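Criminal Procedure, Unit 5: Consent Searches
Handout prepared by Niamh Mac Suibhne

Read this before class. Reading it during class is a tradition I would like to see die.

The basic rule

Police generally need a warrant to search a home. They don't need one if somebody with authority says yes. People say yes all the time, often to officers standing on the porch at an hour when nobody sensible is making decisions.

Consent has to be voluntary. Courts look at all the circumstances: how many officers, what tone, what was said about warrants. In most places the officer needn't mention that "no" is an available answer. 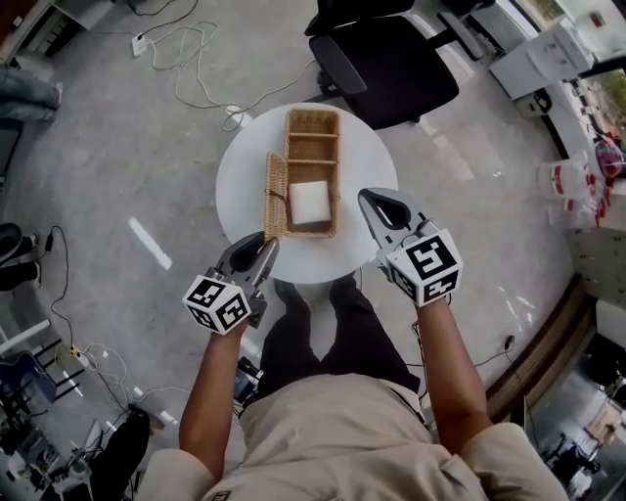 A wicker basket with its lid open.

Scope

Ask what a reasonable person would think the yes covered. Permission to look for a stolen piano is poor authority for opening a sock drawer.
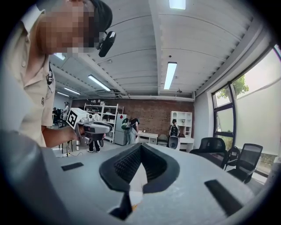

Who can say yes?

Take our running problem. Hayes and Havlíček share an apartment. Hayes lets the officers in while Havlíček is at work. Hayes can usually consent to a search of the kitchen. Havlíček's locked trunk is another matter, and whether Hayes had a key will take up most of our hour.

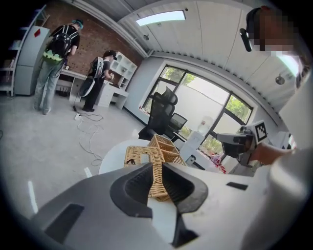 Two baskets on a round table.

Now change one fact. Havlíček is home, standing in the doorway, and objects loudly. Her refusal generally controls as to her, however charming Hayes is being.

Taking it back

Consent can be withdrawn, but it should be done clearly. Sighing is not clear.

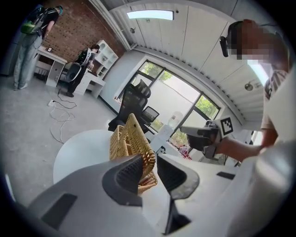 Neither is asking the officers if they'd like to be somewhere else. Anything lawfully found before the withdrawal stays found.

For next time: write 30 lines, no more, on the trunk. Last January I received 1555 words on it from one person, and I read all of them.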